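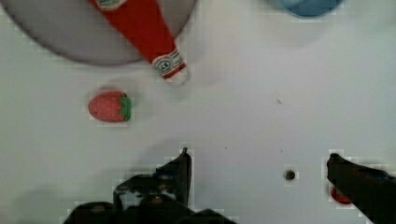 Clover Gauge Tables - README

Stitch and row gauge for 233 hand-knit swatches, stored as a single CSV file. The swatches were knitted from the Sivcombe and Partanen yarn lines, in stockinette, garter and seed stitch.

Contents

gauge.csv - one row per swatch
yarns.csv - yarn name, fiber, ply, listed weight class
notes.txt - corrections to earlier releases

Fields

Gauge is given as stitches and rows over 4 inches, before and after blocking. Needle size is in millimeters. A blank cell means the value was never taken. A zero is an error and should be reported.

Measuring

Swatches were soaked, pressed in a towel and pinned flat without stretching. Counts were taken away from the cast-on edge and the side edges. Half stitches are kept and are not rounded.
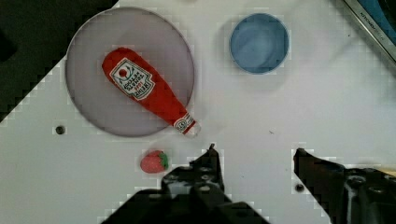
A comment on the July release asked whether the garter rows are ridges or single rows, as the Partanen figures looked twice as high as expected. They are single rows. Divide by 2 to get ridges.

The column is now named rows_single so the unit is plain. Scripts that read the old name, rows, will need a small edit.

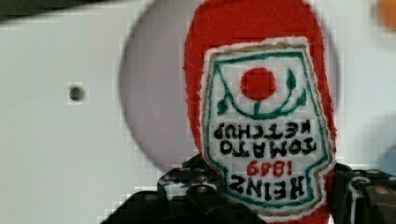 Known gaps

Hilport yarns are listed in yarns.csv but have no swatches yet. Seed stitch is thin for the heavier weights - 7 entries in all. One knitter made every swatch, so tension will differ from yours. Use the tables to pick a starting needle and then knit your own swatch.

Last updated 31 Mar 2024

Contact | Copyright Clover Gauge Tables | Back to top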